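The woman who runs the pantry shop in Pavden was labeling when we arrived

The shop opens at nine, but the owner is usually in by six. She asked us not to print her name, because half the town already calls her by the name of the shop and she would like to keep it that way. Viklund sells dried goods by weight: beans, grains, flour, tea, spices, and a few kinds of candy that she says pay for the lights. Customers bring their own containers or buy one from the shelf near the door.

She grew up two streets away, in a house with a cellar. Her grandmother kept food down there all year, and the first job she was ever given was to write the date on things.

"I was maybe seven. My handwriting was bad, so she made me do it again until she could read it without her glasses. That was the training. I still write every date large."

Before the shop she spent 13 years in the purchasing office at Skondenau, the cannery outside town. She bought lids, cartons and sugar. She did not enjoy the work much, but she says she learned how food moves and how long it sits before anyone eats it.

"People think a dried bean lasts forever. It lasts a long time, sure. But a bean that's been sitting for years will cook for three hours and still be hard in the middle. Then the person says, I'm no good at cooking beans. It's the bean. It was old when they bought it."

She left in June of a year when the cannery was cutting its office staff. She was offered a different position and turned it down. The space on the corner had been a shoe repair shop and still smelled of glue. She signed the lease, scrubbed the floor for a week, and bought her first bins from a bakery that was closing.

The early months were slow. She had planned on selling mostly flour, and she ordered accordingly. Very little of it moved.

"I had read that everyone was baking. They were not baking here. They wanted rice and lentils, and they wanted to know how to cook the lentils. So I wrote the directions on cards and taped them to the bins. Red lentils, so much water, don't stir too much. The next week I sold out of red lentils."

The cards are still up. Some have been replaced, others have notes added in pencil by customers, which she leaves alone unless they are wrong. One person wrote "add lemon" on the chickpea card. Another wrote "no" underneath it.

We asked what people most often get wrong when they store food at home. She answered without stopping her work.

"Heat. They put everything over the stove because that's where the cabinet is. The spices go there, the oil goes there, the nuts go there. It's the worst place in the kitchen. I had a customer tell me my walnuts were bitter, and I asked where she kept them, and she said over the stove. I gave her new ones and told her to put them in the freezer. She's never complained since."

Light is the second problem in her view, though she is less strict about it. A clear jar is fine for most things, she says, as long as it lives in a cabinet or gets used up quickly. She likes being able to see how much is left. Paprika is the exception. She keeps hers in a tin.

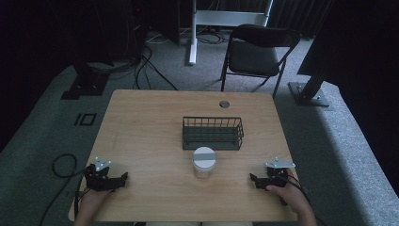
She is also not much interested in matching sets. People come in before they have bought any food at all and ask which jars to get. She tries to send them home with a pound of something and tells them to use whatever they have.

"An old jam jar is good. Wash it, dry it all the way, and I mean all the way, overnight with the lid off. If there's water in there, you've made a little swamp. Then put the rice in. You don't need to spend any money until you know what you eat."

What she does insist on is the label. Every container that leaves the shop gets one, with the name of the contents and the date it was filled. She uses plain masking tape and a black marker. She has tried printed labels, and a chalk pen that a salesman from Zernonel left with her, and went back to tape both times.

"Tape comes off in one pull. The fancy ones leave glue, and then you're standing at the sink scraping for ten minutes and you never want to do it again. And chalk, you pick up the jar with a damp hand and the date is on your thumb."

She has rules about the order of things too. New stock goes behind old stock. Nothing is poured on top of what is already in a bin. When a bin gets low, the last of it is taken out, the bin is wiped and left open, and the old beans go back in last so they are sold first. It takes longer. She learned this the hard way in her second year, when moths got into the oats.

"I lost the oats, the barley, and most of the cornmeal. I closed for three days and cleaned every shelf with vinegar. I cried a little, I'll tell you that. I was sure people would hear about it and not come back, so I put a sign on the door that said exactly what happened. Moths, closed for cleaning, open again when it's done. They came back. A few of them brought me bay leaves, which don't do anything, but it was kind."

Now every sack of grain spends several days in a chest freezer in the back before it goes out front. She recommends the same to customers who buy flour in large bags and have the room.

The largest order she ever filled was for a school kitchen, which needed 1,000 small packets of trail mix for a sports day. She packed them in the evenings at her own dining table with the radio on, and she does not plan to do it again. Most sales are much smaller. People buy a scoop of tea, or two vanilla beans, or exactly enough raisins for one cake, and she likes those sales best.

"There's a man who buys 101 grams of coffee. He started doing it as a joke, to see if I could hit the number. I can't, usually. I go over and I charge him for the hundred."

Asked whether the shop makes money, she shrugged. It makes enough. It covers the rent and her own wage, and the wage of a student who comes in on busy afternoons. She has been asked to open a second location in the next town and has said no. She would have to hire a manager, and she says she would only end up driving over there to check the dates.

At home her own pantry is smaller than people expect. She keeps rice, two kinds of beans, flour, oats, sugar, salt, tea, and whatever is left at the bottom of a bin and not worth putting back. Dinner is often decided by that last category. The night before we spoke it had been split peas with an onion and the end of a bag of barley.

"My sister says it looks like a bare cupboard. I tell her I live above a store. How much do I need?"

She does have a few things in there that she will not throw out. One is a jar of her grandmother's dried apple slices, which are brown and stiff and older than the shop. They are not for eating. The date on the lid is in her own handwriting, from when she was a child, and she says it is still perfectly easy to read.

By then a customer was at the door with a cloth bag of empty jars, and the owner went over to let her in. She weighed each jar before filling it and wrote the number on the bottom. The customer wanted black beans and asked if they were the same as last time.

"Newer," she said. "Check them after an hour."

Viklund is open mornings and afternoons and closes for lunch. Containers should be clean and dry. The interview was edited for length.

Published 18/07/2023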